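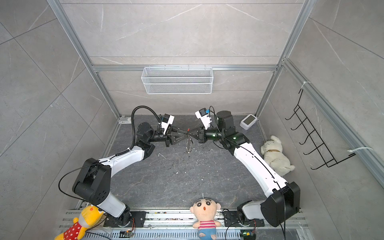

Evaluation of the Cilidness Two-Arm Workcell for Small Parts Handling

Project report, Automation Lab II
Valentin Neagu and Relu Surdu
Submitted 6 April 2019

1. Background

Our department has been looking for a two-arm setup that undergraduates can use without a full safety course. The Cilidness cell is sold by Pratska as a kit with optional paid support. The project brief asked us to use it for one term and report on whether the department should buy a second one. We had no contact with the vendor except through the normal support line.

The brief also asked for one bimanual task carried through to a usable result. We chose passing a small object from one gripper to the other in the air. We considered cable routing first and dropped it after two weeks, when we could not get the arms to keep tension on the cable.

2. What the kit includes

The kit covers two arms, a parallel gripper and a wrist camera for each arm, the aluminum extrusion for the frame, mounting plates, controller boards, cables and the software license. Wall panels are extra. Both arms bolt to the front rail, one at each end, and reach inward. The arms use white links and black joint housings. The wrist cameras sit on top of the grippers and move with them.

The printed manual covers assembly only. Everything about software is on the Pratska site, and some of those pages refer to menu items that have since been renamed.

3. Assembly

Assembly took us three lab sessions. The frame is simple if the slot nuts are put in before the corners are closed. We missed this on the rear crossbar and had to take one side apart again. The left arm was mounted first and squared against the rail. For the right arm we copied the distance from the rail end and then checked it by bringing both grippers to the same taught point.

The cables gave us more trouble. The thick corrugated one on the left arm needs a large loop near the wrist, and the manual does not say how large. With our first loop the wrist stopped short when it turned inward. We lengthened it and the fault did not come back. A future group should move each joint through its full range by hand before powering on.

4. Handover task

The left gripper picks up a small transparent part with a red tip, lifts it and brings it to the middle of the cell. The right gripper comes in from the other side, closes on it, and the left one opens. The right arm then places the part on the floor of the cell.

We chose a clear part on purpose, as the product page says the wrist cameras can handle transparent objects. In our experience they find the red tip well and the rest of the part badly. After the first week we changed the program to locate the tip and work out the position of the body from it.

The meeting point is set close to the center of the floor. Moving it farther back gave the elbows more room but made the approach slower. Moving it forward brought the links too close to the front rail.

5. Results

We ran the task in two sets. The first set was 100 attempts with the default grip settings, and 76 ended with the part placed by the right arm. Most of the failures happened at the moment of transfer, when the left gripper opened before the right one had a firm hold. The default program uses a fixed delay here and does not check the grip.

For the second set we replaced the delay with a check on the motor current of the right gripper. Out of 200 attempts, all but 19 were successful. The remaining failures were mostly at pickup, when the part was lying with its tip turned away from the camera.

We did not test with heavier parts or with two parts at once.

6. Support and documentation

We contacted support four times. Three answers were useful and came by the next day. The fourth question, about the current readings on the gripper motors, was answered with a link to the assembly manual. We found the values ourselves by logging them during the second week.

Relu also compared the cell on paper with the single-arm kit from Tultisport. That kit has better documentation and costs less, but a second arm has to be synchronized by the user.

7. Problems still open

The right wrist camera loses its calibration if the gripper is bumped. Recalibrating is not difficult but it has to be done from the controller menu, and students will forget.

Crumbs and small debris collect on the floor and in the slots of the front rail. The slots are hard to clean with the arms mounted. A cover strip would help.

8. Recommendation

We recommend buying a second cell without the support package. The grip check should be installed on both cells before students use them. Our code and the calibration notes are in the Fung folder on the lab drive, with the logs from both test sets.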